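4.2 Comparing two gripper finger sets

Do this test after the arms are calibrated. Use the same garment for both sets.

1. Fit the Priko fingers on both arms and start the Surkham controller.
2. Run the folding program 15 times. Write down every missed grasp.
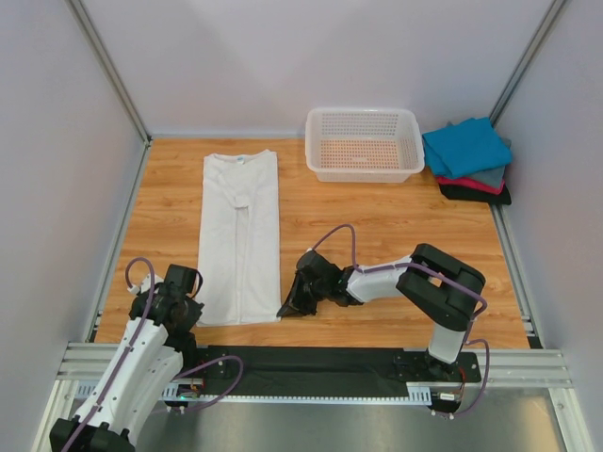

3. Stop the program and switch off the power. Change to the Verbeke fingers and repeat step 2.

Note: Keep the speed at 200 for both sets.

Caution: Do not put your hands between the arms while the power is on.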